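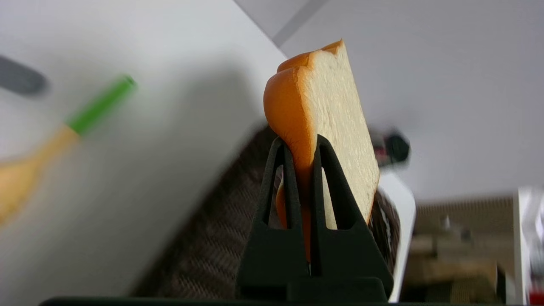 食パンの保管・取り分け・かご盛りの実務メモ

改訂 2022年9月6日
作成 Adaeze Ezeani(Natutow 台所用品メモ)

山形の耳が付いた白い食パンを、家庭の台所で切り、分け、かごに盛り、残りを保存するまでの手順をまとめる。対象は市販の一斤または自家製の一斤で、具材入り、糖分の多い菓子パン類は別項とする。旧版にあったトースターの項は長くなったため削除した。

1. 切る前の状態

焼きたてのパンは内部に水蒸気が残っている。この段階で刃を入れると断面がつぶれ、クラム(内側の白い部分)が刃に付着する。型から出したら網の上に置き、底面にも空気が通るようにする。皿や木の板に直接置くと底の耳が湿る。

冷めたかどうかは表面の温度では判断しない。耳が先に冷えるので、底の中央に手のひらを当てて確認する。温かみが残っていれば待つ。冬場は表面だけ早く冷えるため、特に底を見る。

市販品は包装内で既に落ち着いているので、この工程は不要。ただし冷蔵していたものは室温に戻してから切る。冷えた状態では耳の角が欠けやすい。

2. 切り方

刃は波刃を使う。平刃でも切れないことはないが、耳の表面で滑り、力をかけた瞬間に肩の部分がつぶれる。波刃は前後に大きく動かし、下向きの力はほとんど加えない。刃の重さで沈む程度がよい。

山形の食パンは上面に凹凸がある。上から刃を入れると、丸い肩と直線部の境目で刃先が逃げる。横倒しにして側面から入れると安定する。山の膨らみが左右で異なる場合は、平らな側を下にする。

厚さをそろえる必要があるときは、スライスガイドを使うか、まな板の縁に目印を付ける。目測で続けると後半が薄くなる傾向がある。サンドイッチ用と焼く用で厚さを分けるなら、薄いほうを先に切る。一斤が短くなってから薄切りをすると、押さえる手と刃の距離が近くなる。

両端の耳だけの部分は別に取り分け、保存中の蓋として使う。切り口にこの部分を当てておくと乾燥が遅れる。

3. つかみ方と移し方

一枚を移動するときは、下のほうの縁に近い位置を両面から挟む。中央を強く挟むとクラムにくぼみができ、柔らかいパンでは戻らない。立てた状態で持てば自重でたわみにくい。水平に持つ場合は下から面で支える。

トングを使うなら、先端の幅が広く、歯のないものを選ぶ。歯付きの金属トングは耳には問題ないが、断面に跡が残る。シリコン先端のものは滑りにくい反面、付着した粉やパンくずが落ちにくく、洗浄の手間が増える。

Sirier の平型トングは先端が薄く、隙間なく並んだスライスの間にも差し込める。ただしばねが強いため、握り幅を自分で制限する必要がある。輪ゴムを根元に巻いて開きを狭くしておくと、力の調節がしやすい。Tapley の竹製は軽くて跡が付きにくいが、先端が厚く、詰めて盛ったかごには向かない。

手で取る場合も考え方は同じで、指先の点ではなく指の腹で当てる。耳の固い側に親指、断面側に残りの指を置くと、断面の側の圧力が分散する。

4. かごの選び方

編みかごは通気があり、焼いたパンや常温のパンを食卓に出すのに適している。密閉性はないので保存容器にはならない。食卓に出してから戻すまでの時間を30分以内に決めておくと、乾燥の程度をそろえられる。

選ぶ際の確認事項を記す。

深さ
スライスを立てて入れたとき、上部がかごの縁より出るもの。全体が沈む深さでは上から取り出せず、奥に手を入れることになる。

編み目
細かい斜め編みはくずが落ちにくい。粗い編みは掃除が容易だが、食卓にくずが出る。どちらの場合も内側に布を一枚敷けば差は小さくなる。

縁
縁に巻きがあるものは手が当たっても引っかからない。編み終わりの端が内側に出ている製品は、パンの断面を削る。購入時に内側を指でなぞって確認する。

底
平らで、四隅が浮かないもの。底が丸く膨らんでいると、立てたスライスが中央から倒れる。

素材
天然素材は水洗い後の乾燥に時間がかかる。樹脂製の編みかごは洗いやすいが、熱いパンを直接入れる用途については製品の表示を確認する。当方で使用している Mirkach の樹脂かごは、焼いた直後のパンには使わず、網で粗熱を取ってから移している。

5. 盛り方

布は綿か麻の薄手を使う。厚手のタオル地は繊維がクラムに付く。布はかごの内寸より大きく取り、四方に垂らすか、余りを折り返してパンの上にかける。香りの強い洗剤、柔軟剤は避ける。パンは匂いを吸う。

スライスは寝かせて積まず、わずかに傾けて立てる。積むと下の段に蒸気と重さがかかり、焼いたパンでは下面が湿る。立てる場合は山の部分を上に向け、耳の向きをそろえる。向きがそろっていると隣の一枚と分離しやすく、取り出すときに余計な枚数が動かない。

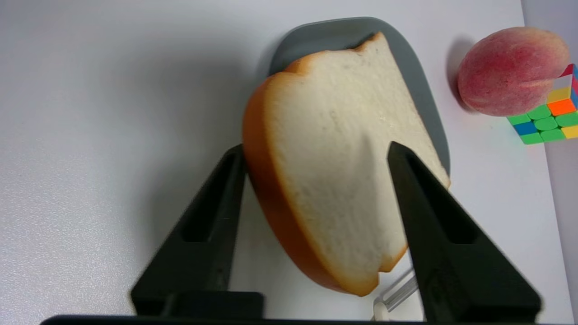
傾きは一方向に統一する。手前に向かって断面が見える角度にしておくと、取る人が厚さと状態を判断できる。角度が浅すぎるとすべり、急すぎると取り出した後に残りが崩れる。枚数が減ってきたら、丸めた布を空いた側に入れて支えにする。

種類の違うパンを同じかごに入れる場合は、柔らかい白パンを端に、耳の固いものを中央に置く方法と、その逆がある。当方では前者を採用している。固いものを端に置くと、手を入れたときに中の柔らかいパンへ押し込まれることが多かった。Ikechukwu Okeke からは、仕切りに折った布巾を入れれば配置は問わないとの指摘があり、これも有効である。

バターやジャムの器はかごに入れない。倒れた場合に編み目へ入り込み、天然素材では除去が困難になる。

6. 焼く場合の順序

焼いたスライスは、取り出してすぐに重ねない。網またはトースト立てに1分ほど立て、表面の蒸気を逃がしてからかごへ移す。布で覆うのはその後とする。先に覆うと耳が軟化する。

食卓の人数が多いときは全部を先に焼かず、二回に分ける。最初の分がかごから減った頃に次を焼き始める。かごの中で新旧が混ざると判別できないので、追加分は必ず奥側に入れる。

7. 残りの保存

当日または翌日に食べる分は常温。切り口に端の耳を当て、袋の空気を軽く抜いて口を閉じる。直射日光と熱源の近くを避ける。室温が高い季節は当日中の分だけを常温に置き、残りは冷凍に回す。

冷蔵は推奨しない。でんぷんの老化は冷蔵温度帯で進みやすく、食感が粉っぽくなる。やむを得ず冷蔵したものは焼いて使う。

冷凍は一枚ずつ包む。まとめて袋に入れると断面同士が固着し、はがす際に肩の部分が割れる。包む時間がなければ、間に調理用の紙を一枚ずつ挟むだけでも分離できる。包んだものを袋に入れ、日付を書く。冷凍庫での保存は10日を目安とし、それを過ぎたものはパン粉かフレンチトーストに使う。

解凍は用途による。焼く場合は凍ったままトースターへ入れる。サンドイッチに使う場合は、包んだまま室温に置く。包みを先に外すと、表面に結露して断面がべたつく。

かびが見えた場合は、その部分だけを取り除かず、同じ袋のもの全体を廃棄する。袋も再利用しない。布とかごを使っていた場合は、次項の手順で洗う。

8. かごの手入れ

毎回の作業は、布を外して外で振り、かごを逆さにして底を軽くたたくこと。編み目に残ったくずは乾いた刷毛で掻き出す。刷毛は毛の固いものを使い、編みの斜めの方向に沿って動かす。直交させると繊維が毛羽立つ。

天然素材のかごの水洗いは月に一度で足りる。ぬるま湯に短時間くぐらせ、刷毛で洗い、布で水気を取り、風の通る日陰に逆さに置く。浸け置きはしない。編みが緩み、乾いたときに形が変わる。濡れている間に縁と四隅を手で整えておく。

乾燥が不十分なまま棚に戻すと、底の内側からかびが出る。昨年12月に一つだめにした。表面は乾いていたが、底の編みが二重になった箇所に水が残っていた。以後は底面を上にして一晩置き、翌日に向きを変えてもう一晩置いている。

油じみは薄めた中性洗剤を布に含ませてたたく。こすると広がる。色の濃いかごではしみは目立たないが、匂いは残る。

9. くずと耳の利用

まな板に残るくずは乾いた状態で集め、密閉容器へ入れる。湿ったものを混ぜると全体が傷む。量がたまったら低温のオーブンで乾かし、細かく砕いてパン粉にする。

切り落とした耳は幅をそろえて切り、同様に乾かす。スープの浮き実にする場合は角切りにしてから乾かすほうが割れにくい。油で揚げる場合は完全に乾いたものを使う。

10. よくある不具合

断面がつぶれる
冷却不足、または刃を押し付けている。波刃の摩耗も原因になる。耳に刃が入るまでに何度も往復するようなら研ぎか交換を検討する。

かごの中で倒れる
枚数に対してかごが広い。布を詰めるか、小さいかごに替える。

下側の耳が湿る
蒸気を逃がす前に入れている。または布が乾いていない。

取り出すときに隣の一枚がついてくる
断面同士が密着している。傾きを少し浅くし、上部に指一本分の隙間を作る。

耳だけ固くなる
かごに置いた時間が長い。焼いて使うか、霧吹きで耳のみ軽く湿らせてから焼く。

11. 改訂の記録

つかみ方の項は Adesuwa Yusuf の意見で書き直した。旧版では中央を持つと記していたが、柔らかいパンでは跡が残るため、縁に近い位置に改めた。かごの深さについては Dayana Correa から、浅すぎるかごでは布の折り返しが外れるとの報告を受けている。布の寸法と合わせて次の版で扱う。

ライ麦パン、丸パン、バゲットの切り方は別ページに移した。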